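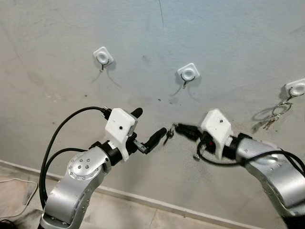 Leaving the House: Departure Routines in Shared Student Rentals

Projects > Domestic Life Module > Group Reports > Leaving the House

Group members: Puspita Yusof, Arnulfo Bermúdez, Sekar Majimbun, Amirul Pangaribuan

1. Background

Our module asked each group to study an ordinary household activity that people do without much thought. We chose leaving the house in the morning. Two of us had lived in shared rentals in Cliltthorpe the year before and remembered how much of the morning went into going back inside for something.

Most of the reading we did was about families with children, where one adult usually keeps track of what everybody needs. A shared rental doesn't work that way. People leave at different times, they don't know each other's schedules well, and the hallway belongs to everyone. We wanted to find out whether housemates develop any shared routine, or whether each person runs a private one in the same space.

2. What we did

We recruited 8 households through the student union newsletter and through friends. All were rentals with unrelated adults. Each household kept a paper diary by the front door for 7 days. Every time someone left before noon, they wrote down the time, what they were carrying, and anything they went back for. We stopped collecting once we had 100 usable entries. Entries with no time on them were left out.

Afterward Sekar and Arnulfo interviewed one person from each household. Interviews were held at the house if possible, usually in the kitchen. Amirul typed up the diaries and Puspita sorted the entries into categories. We disagreed about some of these. A water bottle, for example, could be food or equipment depending on how you look at it, and in the end we put it with food.

Vanderleia Miranda, our tutor, asked us to drop a planned question about lateness to class because she thought people would answer it defensively. We replaced it with a question about the last thing they do before closing the door.

3. Findings

3.1 Going back for things

Phones were the item people most often went back for, followed by keys and then lunch. Umbrellas hardly came up, but the week was dry, so we don't make anything of that.

People who forgot something usually noticed before they reached the street. Several said they noticed at the moment of reaching for the item: patting a pocket, or trying to lock the door. One participant described standing on the step every morning and touching each pocket in the same order. She didn't know she did this until she had to write in the diary.

3.2 Places by the door

Households differed a lot in where small items were kept. Some had a shelf or a bowl, some used a row of stick-on hooks, and in others everything went back to people's rooms. Rental rules came up often here. Tenants were worried about their deposit and avoided drilling, so what they had was whatever could be stood on the floor or stuck to the paint.
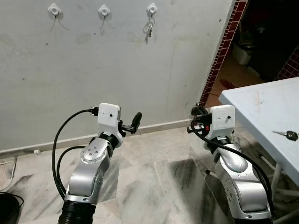
Having a fixed place did not settle the matter, though. In the Olmedo Street house there was a bowl, and the tenants agreed it was for keys, but it had also collected coins, batteries and takeout menus. Two of the people living there had stopped using it. They kept their keys in their coats, and one of them went back twice in the diary week after changing coats.

3.3 Shared or private?

We found few routines that were shared on purpose. The clearest was in a house where the last person out turned off the hall heater. It worked only when that person knew they were last, and they often didn't. The tenants tried leaving slippers at the foot of the stairs to show who was home. This lasted a short while and then people forgot the slippers.

More common was a kind of help that no one had arranged. People called up the stairs that the bus was late, or put someone's lunch on the mat where it would be seen. In interviews these were described as small favors — not as part of how the house was run.

4. Problems with the study

The diary changed what people did. Several participants said they forgot less because the notebook made them stop at the door. Early risers are also overrepresented, as our noon cutoff missed anyone with afternoon shifts. One diary got wet and some entries were hard to read.

We would use a phone form next time, with the paper diary as a backup. We'd also interview whole households together, as people in the same house sometimes gave us quite different accounts of the same hallway.

5. Thanks

Thanks to Tino at the print room for binding the diaries, and to all the households, especially the one that fed us.

Last updated: November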